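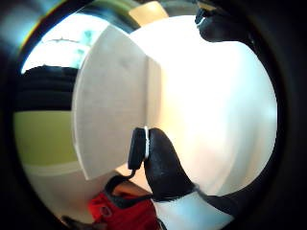
The dock scale had been reading four pounds heavy all winter, Arsalan Khattak wrote to us in February, and he wanted to know how a unit with a current sticker on it could do that.

The sticker gives the date of the last test. It says nothing about what has happened to the scale since then. In this case the load cell nearest the dock door had taken a side load and no longer came back to zero when the deck was cleared. The operator pressed the zero key each morning, as most operators do, and the display looked normal until freight went on that corner. We replaced the cell, trimmed the corners, retested the full range and shortened the interval between visits.

We start our About page with that letter because it covers most of what we do.

What Bemcombe does

Bemcombe calibrates, repairs and installs industrial weighing equipment. We work on bench scales, counting scales, floor scales, tank and hopper systems, and in-line checkweighers. Our customers are mostly food packers, feed mills, freight docks, plating shops and small laboratories. We do not work on vehicle scales or rail scales, which need a test truck and heavier weights than we own. We can refer you to a company that does.

The company was started in 1995 in Cinier, in a rented bay behind a feed store, to repair mechanical beam scales. Much of the early work consisted of cleaning pivots and replacing worn bearings. Beam scales still come in, and we still keep knife edges and loops for the more common patterns, but nearly all of the current work is on electronic equipment.

In 2000 we moved to the present building on Yupanqui Road. The move was made for the floor. The old bay shared a slab with a loading area, and a passing forklift could be seen on the display of any balance sensitive enough to be worth testing. The weight room at Yupanqui Road stands on its own slab, separated from the rest of the building by a filled joint. It has no exterior walls. Temperature and humidity are logged continuously, and the log for the day of the test is kept with the record of each job.

How a calibration is done

A calibration compares what the scale reads with the value of a known weight. The procedure varies with the type of equipment, but the order of work is the same.

The technician first records the condition of the scale as found. Nothing is cleaned, leveled or adjusted before this step unless the scale cannot be operated safely. The as-found readings tell you whether the product you have already weighed was weighed correctly. If a technician levels the deck first, that information is lost and cannot be recovered.

After the as-found test, the scale is inspected. On floor scales we look at the clearance around the deck, the condition of the feet, the junction box and its seals, and the cable run. Debris under the deck is the most common fault we find. The second most common is moisture in the junction box, usually after a washdown with the cover screws left loose.

The scale is then cleaned, leveled and adjusted if it needs adjustment. If the as-found readings are well inside tolerance, we leave the adjustment alone. A scale that is reset on every visit gives no usable drift history, and drift history is the main evidence for setting the next interval.

The as-left test repeats the as-found test and adds any points that the inspection made necessary. A normal test on a floor scale includes:

Zero and return to zero
Increasing load in steps up to the highest load used
Decreasing load through the same steps
A corner test, with the same weight placed at each corner in turn
Repeatability at a load near the customer's usual working weight

We test to the highest load you use, which is often lower than the rated capacity. If you weigh drums on a scale rated for 2000 lb and the heaviest drum is well below that, tell us when you book. The test is shorter, and the steps can be placed closer together in the part of the range you depend on. The certificate states the range tested, and the scale should not be used above it for work that has to be traceable.

Hopper and tank systems

Suspended and leg-mounted vessels are handled differently. It is often impossible to hang enough test weight on a tank to reach its working load. Where this is the case we use substitution: a known weight is applied and read, then removed and replaced by material to the same reading, and the known weight is applied again. The method is slow and the uncertainty grows with every step, so the certificate lists the number of substitutions made.

Piping is the usual source of trouble on these systems. A rigid pipe connected to a weighed vessel carries part of the load, and the part it carries changes as the pipe warms up. Calibration does not correct this. If the as-found test shows a difference between the loading and unloading curves, we will ask to look at the connections before making any adjustment, and we may recommend a flexible section. We do not fit pipework ourselves.

Please plan for a tank calibration to take the vessel out of production for the full visit. The most frequent cause of a second trip is a vessel that was still partly full when we arrived.

Weights and traceability

Our working weights are compared with our reference weights in the weight room. The reference weights are sent out to an accredited laboratory and are not used for customer work or taken off the premises. Cast iron weights are checked more often than stainless, as they lose paint in transport and gain rust in storage. A weight that has been dropped is pulled from its set the same day and does not go back until it has been compared again, whether or not there is a mark on it.

Customers with their own check weights may bring them to the counter. We will test them and report the actual values. We will adjust weights that have an adjusting cavity. Small one-piece weights cannot be adjusted upward and are either accepted with a stated correction or replaced.

Certificates and records

Certificates are issued through Brukatia, the records system we have used since we stopped issuing carbon copies. Each certificate shows the as-found and as-left readings, the weights used, the tolerance applied, the uncertainty of measurement and the technician's initials. Your login gives access to every certificate held for your site, along with a drift plot for each scale that has enough history to draw one.

Brukatia identifies a scale by the serial number of the indicator. If you swap an indicator between two decks, please tell us. The history will otherwise follow the indicator, and the plot for both scales will be wrong from that point on.

Paper copies are available at the counter. Records from before the move were kept by hand and are filed by customer name. They can be searched on request, though some of the earliest job cards give only the make of scale and the work done.

Intervals

We are asked more about intervals than about any other subject. Some customers are bound by a contract, a quality manual or state rules, and in that case the interval is already set. For everyone else we suggest starting with a short interval and lengthening it when the as-found results support doing so. A bench scale in a clean packing room may hold for a long time. The same model next to a parts washer may not.

Between visits, a check weight placed on the scale at the start of the shift and written down will catch most faults. Use the same weight in the same place each time, then move it to the corners once a week. A center reading alone would not have found the fault on the dock scale described at the top of this page – the error appeared only at one corner.

Staff and training

New technicians spend their first months in the weight room before they go out on service calls. They learn to handle and compare weights, and to fill in a record that another technician can follow. Field work begins with bench scales and proceeds to floor scales. Hopper work is assigned last.

Technicians are paid by the hour and receive no commission on parts or new equipment. Quotes for replacement scales are prepared by the office from the service report.

Visiting and shipping

The counter at Yupanqui Road is open from 7:30 a.m. Equipment brought in before 11 is logged the same day. Laboratory balances should be left in the weight room overnight before testing, so please allow for this when you plan your downtime.

If you ship a balance, remove the pan and wrap it separately. Lock the transport screws if the model has them. Include the power supply, as we test each balance with the supply it is used with, and write the name of the person who should receive the certificate on the packing slip.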